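Pondow Business Book Fair, one afternoon in April

The fair fills two floors of the Colberg Hall, and the lower one is all leadership. I passed four tables promising to fix my meetings before I found the coat check. Kindum Press had the biggest crowd, thanks to free tote bags and a 439-page guide to keeping things brief.

Upstairs was calmer. Meireles Books ran a talk on delegation, given by an editor standing in for the author. I stayed for most of it and bought the paperback, marked down to $4. 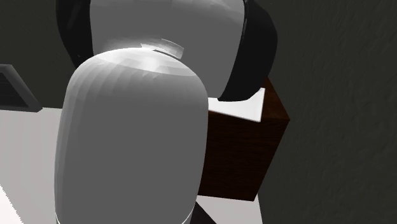
Lunch was a cheese roll and a long line. If you go next year, get there before the 2 p.m. talks, and bring your own bag unless you want to carry the word SYNERGY home on the bus.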